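Home | Essays | Bench Notes | Contact

Let the Fingers Get Ugly

by Andor Kelemen, April

I've looked after the two-arm cell at Sekorine for a while now, and I have one strong opinion: we fuss over the wrong parts. Everyone wants fresh gripper fingers. I want 15 minutes with the cables.

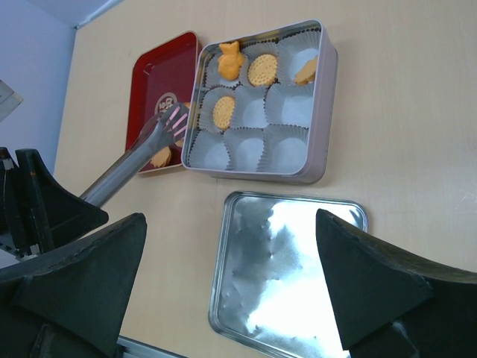
Fingers wear, and I say let them. My rule is to change one when it drops things, and looks don't come into it. The big dark pair at the bottom have worn, slightly rough edges, and I'd leave them right where they are -- a cookie won't care! Swap them early and you get to teach the grip offsets again, up to seven times if you're me.

Cables are another story. Nandi Hlongwane and I argue about this (she likes a tight run, I like a lazy loop), but we both check the clips before anything moves. 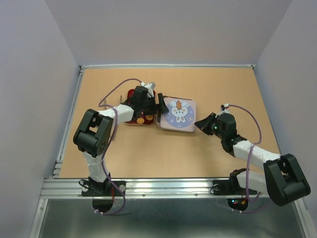

So how often should you check the clips? Every morning, before power-on, with your hand and not just your eyes. It's dull, and I'd still take it over a new set of fingers.

Recent essays
Two Arms, One Table
Why I Label Every Screw
My 500-Hour Grease Habit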